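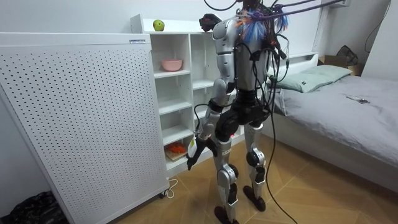 **Tuvcombe, 22 de agosto de 2026.** Rerholm ha suspendido de forma preventiva las pruebas domésticas de su robot humanoide Larkura tras un fallo registrado en julio en el dormitorio de ensayo de su centro de Tuvcombe. Durante una tarea de ordenación, la mano derecha no respondió a la orden de apertura y el brazo siguió ejerciendo fuerza contra una estantería. No hubo heridos. Las pruebas en ese dormitorio consisten en colocar y retirar objetos pequeños de una estantería blanca de huecos abiertos, con piezas como una manzana verde, un cuenco rosa o una tabla de madera clara, y se realizan con el robot de pie, a poca distancia de la cama. Los huecos inferiores obligan a trabajar con el brazo bajo y extendido hacia delante, la postura en la que se produjo el fallo.

## Qué ocurrió

El incidente tuvo lugar en el ciclo 596 de una serie prevista de 900. El robot debía dejar un objeto en un hueco inferior, abrir los dedos y retirar el brazo. La orden de apertura se envió, pero la mano permaneció cerrada. El programa de control dio la entrega por terminada y pasó al movimiento siguiente con el objeto todavía sujeto.

Al retirarse, el antebrazo quedó apoyado en el borde del hueco. El límite de fuerza del codo debía detener el movimiento de inmediato, pero lo hizo con un retraso de 338 milisegundos. La estantería se desplazó unos centímetros sobre el suelo. La operadora de turno accionó la parada de emergencia y el robot quedó inmovilizado. Los daños se limitan a una marca en el mueble y a la rotura de un tendón del dedo índice.

## Causa

La revisión interna ha identificado dos problemas distintos:

- Un conector de la muñeca derecha perdía contacto de forma intermitente cuando el antebrazo se mantenía bajo y girado hacia dentro. La pérdida de señal impedía que la orden llegara a los dedos.
- El programa confirmaba la entrega a partir de la orden enviada, sin comprobar la posición real de los dedos. La misma rutina retrasaba la lectura del límite de fuerza hasta que terminaba la confirmación.

Rerholm ha revisado los registros de las series anteriores y ha encontrado pérdidas de señal similares, más breves, en otros dos ciclos. En ambos casos la mano se abrió con retraso y el sistema no generó ningún aviso. La empresa reconoce que esos registros debieron examinarse antes de continuar.

## Medidas adoptadas

Las unidades Larkura equipadas con esa versión de la muñeca permanecen fuera de servicio. El conector se sustituirá por otro con cierre mecánico y el cable de la mano tendrá un recorrido más holgado en el antebrazo. La nueva versión del programa exige confirmar la posición de los dedos antes de mover el brazo y lee el límite de fuerza por un canal independiente.

También se modifica el procedimiento de ensayo. Ninguna persona podrá permanecer en la zona comprendida entre la cama y la estantería mientras el robot esté activo. Las pérdidas de señal de cualquier duración detendrán la serie y deberán quedar anotadas antes de reanudarla.

El laboratorio Ramasamy, externo a la empresa, comprobará las modificaciones con un ensayo continuo de 672 horas. Las pruebas domésticas no se reanudarán hasta disponer de su informe. Rerholm no ha fijado una fecha para ello.

## Unidades afectadas

La suspensión afecta únicamente a unidades de desarrollo. Larkura no se ha puesto a la venta y no hay ejemplares en viviendas particulares. Las entidades colaboradoras que tienen unidades en préstamo han recibido instrucciones para desconectarlas y conservar los registros de funcionamiento hasta su recogida.

**Contacto para medios:** Departamento de Comunicación de Rerholm, Tuvcombe.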